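Folding chessboard

A folding chessboard is a chessboard made in two halves and joined across the middle, so that it can be shut like a book and carried or put away on a shelf. It is perhaps the most familiar kind of board in homes, school clubs and vacation cabins, and a good many people who love the game learned their first moves on one.

Construction

The playing surface has the usual 64 squares in two contrasting shades, light and dark, with a border running around the outside. The fold lies between the fourth and fifth ranks, which leaves four full ranks on each half and a thin seam that players soon stop noticing. On a well-made board the two halves sit level when opened, and a piece can be slid over the seam without catching - a small thing, but a great comfort over a long evening.

Many boards carry coordinates in the border, with the letters A to H for the files and the numbers 1 to 8 for the ranks. These are a kindness to beginners, who can write down their games and play them over again later.

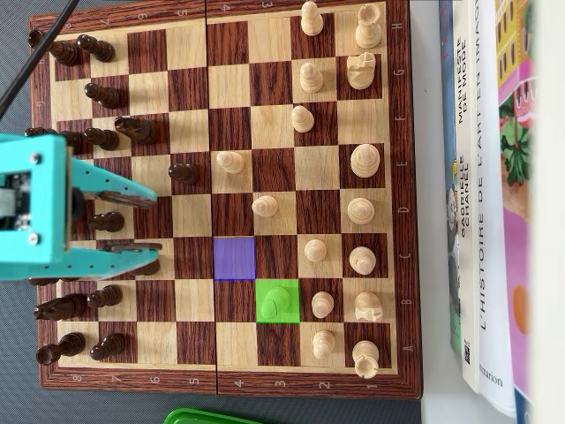
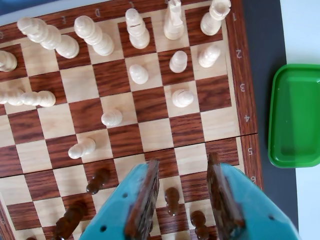
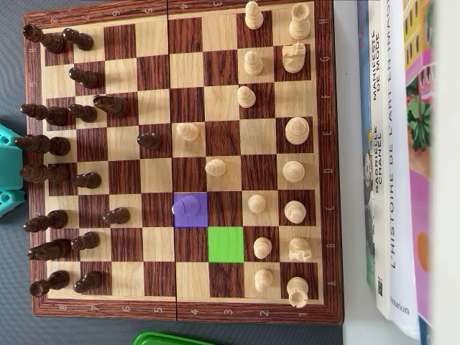
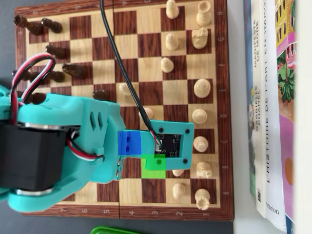 Wooden folding boards with light and dark pieces.

Author: Zerouali

Pieces

A full set has 32 pieces, sixteen to a side. Wooden ones are commonly turned on a lathe, apart from the heads of the knights, which have to be carved and are often where the maker's hand shows best. Light pieces may be left close to the natural color of the wood, while the dark ones are usually stained.

The size of the pieces should suit the squares. The Torham pattern, a plain club style, has a king of 100 millimeters, and looks crowded on a small travel board. Woltix, a maker of household sets, lists 337 different boards in its catalog, and 2 of them are sold without pieces for people who already have a set they are fond of.

Care

A wooden board likes a dry room and a soft cloth, and should be kept away from radiators and sunny windowsills. The hinges may want a tiny drop of oil now and then - wipe off whatever is left over before closing the board, so that it doesn't find its way onto the squares.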